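Toy library finds a home, eventually

The town's toy library has a roof again, 14 months after losing its last one to a gym. It reopened in July in two rooms above the Caro bakery, with 166 toys on the shelves and a smell of warm rolls that the old premises never managed.

Members had been told to expect a gap of 8 weeks. The stock spent most of the time since in Bijan Taheri's garage, where borrowing was by appointment and usually involved moving a lawnmower.

"My car has been on the street for over a year," said Mr Taheri, who has run the service through three landlords. "It has learned to live with pigeons."

The move went well, give or take the stairs. A rocking horse got stuck on the landing at ten in the morning and was still there at lunch, by which time several bakery customers had offered opinions and one had offered a saw.

Puzzles and shape blocks remain the most borrowed items, as they have been every year, and are also the least likely to come back complete. Lenders are now asked to check under the sofa first.

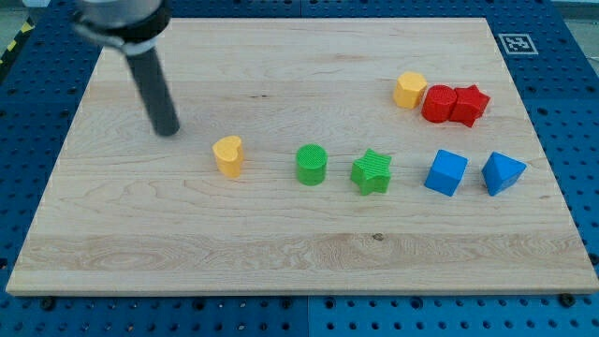

Membership stands at 274 families, a few of whom joined during the garage period and are said to miss it. Kobina Korletey, whose twins have had the same shape sorter on loan since spring, said he would return it "very soon" - a phrase the library has heard before.

Fines have been scrapped. The doors open at 9.30am, and pushchairs can be left in the bakery yard, well clear of the flour deliveries.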